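We use cookies to remember your basket and to measure visits to this page. By continuing to browse you accept our cookie policy. Accept | Settings

Flusidora D4 Bench Mat

The Flusidora D4 is a silicone work mat for repair benches, drawing tables and light assembly. It lies flat without adhesive, stays put under normal hand pressure and resists the solvents most often used in small repair shops. It replaces the earlier D3, which had the same footprint and a thinner base layer.

Construction

The mat is made in two layers. The upper layer is a smooth silicone with a satin finish, firm enough to write on through a single sheet of paper. The lower layer is softer and carries a fine molded grid that grips wood, steel and laminate tops. The layers are cured together, so there is no glue line to lift at the corners. Total thickness is 4 mm. Edges are cut square and lightly rounded on the upper side.

Color is mixed into the silicone. Cuts and scratches show the same color as the surface.

Sizes

Small: 33 x 50 cm
Medium: 50 x 70 cm
Large: 60 x 100 cm

Medium and large mats ship rolled in a cardboard tube. The small mat ships flat. A rolled mat should be laid face down for 30 minutes before use; in a cold room, leave it overnight. Do not fold any size. A fold line may soften with time but will not fully disappear.

Heat and chemicals

The surface will take brief contact with a hot soldering iron tip. It is not meant as a stand for one, and a tip left in place will leave a dull spot. Isopropyl alcohol, white spirit and mild soap have no lasting effect. Acetone dries the surface and should be wiped off at once. Silicone oils and silicone sealants bond to the mat and cannot be removed cleanly.

The D4 is not an antistatic mat. For work on bare circuit boards, order the D4-S, which has a conductive lower layer and a snap for a ground cord. The cord is sold separately.

Cutting

The mat can be trimmed with a sharp utility knife and a steel rule. Make several light passes from the upper side. It is not a cutting mat, and a blade used on it daily will open the surface within a few months.

Cleaning

Wipe with a damp cloth. For ink, use isopropyl alcohol on a white cloth and work from the outside of the mark toward the center. Ballpoint comes off fully if treated the same day. Permanent marker may leave a faint shadow on the lighter colors. Pencil can be washed off with soap and warm water – an eraser leaves crumbs that cling to the silicone.

Ordering

Stock sizes leave the Akulgate warehouse within 4 working days. Custom sizes up to 100 cm wide are cut to order and cannot be returned. For custom cuts, send a drawing with all dimensions in millimeters to Karine Li in the sales office. Questions about chemical resistance go to Belmiro Esteves, who keeps the test sheets and can send the one for a given solvent on request. Orders of 30 mats or more are quoted separately. The D3 remains available in the small size until May, while stock lasts. 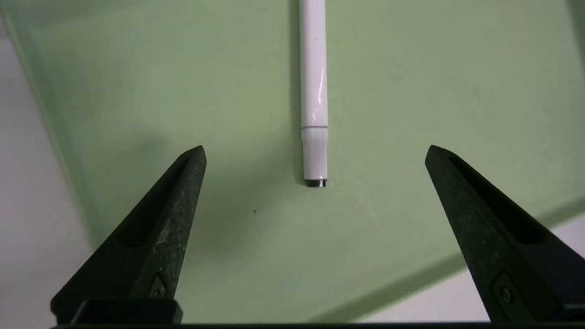

Custom cuts have a tolerance of 1 mm on each side. Corner radii and cable notches can be added to the drawing at no extra charge. Holes smaller than 6 mm are punched, and larger ones are cut by knife.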